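Wusto Pliruta 10 Guitar Distortion Pedal

Home > Guitar effects > Distortion > Wusto Pliruta 10

In stock. Ships from our store in September after the first batch is sold, before this from the Skirar warehouse.

The Pliruta 10 is a distortion pedal for players of heavy rock and metal who tune low. It was designed by Tania Pathirana, who played rhythm guitar in the band Carretero and was tired of carrying two pedals to get one sound. She wanted a tight low end, enough gain for fast palm muting, and a middle control that can really be heard in a rehearsal room with a loud drummer.

Many distortion pedals sound big when you play alone at home, but they disappear when the bass comes in. The Pliruta 10 keeps more of the middle, so at first it can sound a little dry in the bedroom. Please give it some time and try it with the band before you decide. We also recommend to start with the gain lower than you are used to.

Controls

Gain: from a rough crunch to full saturation. Above half there is more compression and the volume does not rise much anymore.
Level: output volume. It is quite strong, start low.
Low: works below the palm mute area. With seven-string guitars we keep it a little left of the middle.
Mid: boost and cut.
High: soft in the first half, sharp at the end.
Tight switch (3 positions): open, medium, tight. Open is good for slow riffs and doom. Tight removes the low frequencies before the distortion.
Gate: small knob on the side. Turn it fully left to switch it off.

Specifications

Type: analog distortion with built-in noise gate
Power: 9 V DC, center negative, power supply not included
Battery: not possible
Current draw: 35 mA
Bypass: true bypass
Input and output: 6.3 mm mono jack, on the top side
Weight: 353 g
Color: black, with white text
In the box: pedal, four rubber feet, printed manual in English

Using it with your amplifier

The pedal likes a clean channel with some headroom. Into the effects return of a tube amplifier it also works, but then you need a cabinet simulation or a real cabinet behind it, as always. In front of a channel which is already distorted, set the gain to zero and use only Level and Tight. Several customers use it only in this way.

If you hear a whistle when you stop playing, first turn the gate a little to the right. If this does not help, check the power supply. Cheap supplies which feed many pedals from one output are often the cause of noise, and the gate can not repair it.

Bass players ask us about this pedal often. It is possible, with the Tight switch on open, but there is no clean blend, so you will lose some of the lowest notes.

Warranty and returns

Warranty is 3 years from the day of purchase. You can return the pedal in 10 days if it has no scratches and the rubber feet are not yet glued on. Please keep the box.

Page updated August 8, 2019

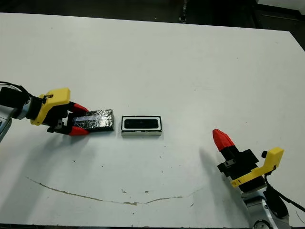
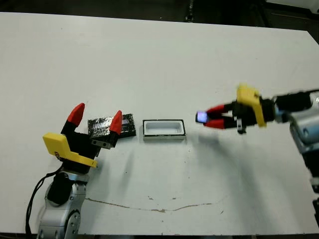
White tabletop, dark background behind its far edge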